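Search this diary Enter keywords Go

June, a little after 7 in the morning

Hardly slept. The helicopter was going back and forth over Posmont Point until past midnight, and when it finally quit I lay there listening for it anyway. I got up, made coffee, and drove down to see if they'd opened the beach path again (they hadn't).

So, what I know. A woman walking her dog found a hiking boot by the rocks, and there was something in it. The police have only said "possible human remains," and the tape now runs from the boat ramp all the way to the Zalano bait shop. The whole town has already decided who it belongs to, of course. The guy at the gas station told me it was the kayaker from last spring, as if he'd read it off a lab report. Then the lady behind me said no, it had to be somebody from the fishing boat, the Pratitz, and they were off! I paid for my gum and left.
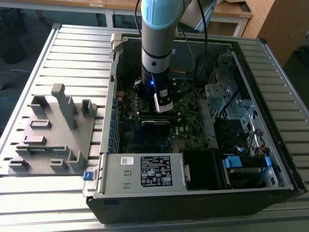 I keep thinking about the families. There are 2 of them waiting on the same phone call, and whichever way it goes, one of them gets an answer and the other one goes right back to not knowing. Or neither does. It could be an animal bone, that happened up the coast once and everybody had already brought flowers.

The local page has 889 comments under the story now. I read 99 of them, maybe more, and then felt kind of sick and put the phone in the kitchen drawer. Some people had drawn arrows on current maps. Somebody was selling T-shirts last year when the boat was in the news, so I guess I shouldn't be surprised.

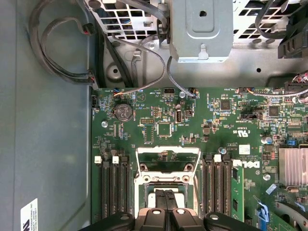

Later, 4 p.m. The county put out a short statement, three sentences long. The boot has gone to the medical examiner, testing could take weeks, and please stay off the rocks. That's all. I walked up Onyshchenko Street to the overlook, and there was a deputy sitting in his car with the window down, eating a sandwich. I wanted to ask him things but I just waved and he waved back.

It was such a pretty afternoon too, flat water and hardly any wind. A few kids were trying to see over the railing and their mom kept pulling them back by their hoods.

I took the phone out of the drawer again around dinner. Still nothing new. I'm going to call my sister, feed the cat, and try to be asleep before ten, helicopter or no helicopter.

Contact | Copyright, all entries by the author | Back to top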